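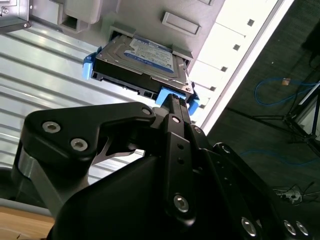 Disco duro con soporte azul, sujeto por la pinza ante la bahía del equipo.

Quiénes somos

Zastach es un taller compartido de automatización, abierto a particulares, estudiantes y pequeños talleres que construyen sus propios robots. Ocupa una nave en Mellwood y dispone de 6 puestos de trabajo, un área de mecanizado y un almacén de equipos informáticos retirados del uso.

La entidad nació como continuación de Cukeck, un grupo de aficionados que se reunía en un garaje particular. De aquella etapa se conserva el criterio principal: cada proyecto se desarrolla sobre una tarea real, con piezas comerciales y con documentación a disposición de todos los socios.

Nuestro proyecto principal

Athumani es una línea de trabajo dedicada al montaje y desmontaje de ordenadores de sobremesa mediante un brazo con pinza. Comprende tres áreas: la mecánica de los dedos, la cámara de muñeca y el control del movimiento. Los socios pueden incorporarse a cualquiera de ellas previa solicitud.

El trabajo se realiza sobre torres abiertas, con la placa base y el cableado a la vista. La manipulación de unidades de disco en sus soportes de plástico constituye el ejercicio de referencia - exige orientar la pieza, aproximarla a la bahía y respetar los cables próximos.

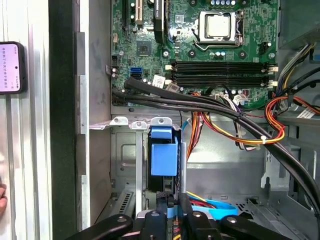
Las memorias, los procesadores y las fuentes de alimentación se tratan en fichas separadas, que se revisan cada mes de noviembre. El archivo técnico reúne planos de dedos, listas de tornillería y registros de ensayo, y puede consultarse en la sala común.

Socios y acceso

Zastach cuenta con 17 socios de pleno derecho. El acceso a los puestos requiere una sesión previa de seguridad y la firma del reglamento interno. Los proyectos personales son bienvenidos y conservan la titularidad de su autor.

Las solicitudes de ingreso se presentan por escrito en la recepción de Mellwood.

Página actualizada el 14 de mayo de 2024.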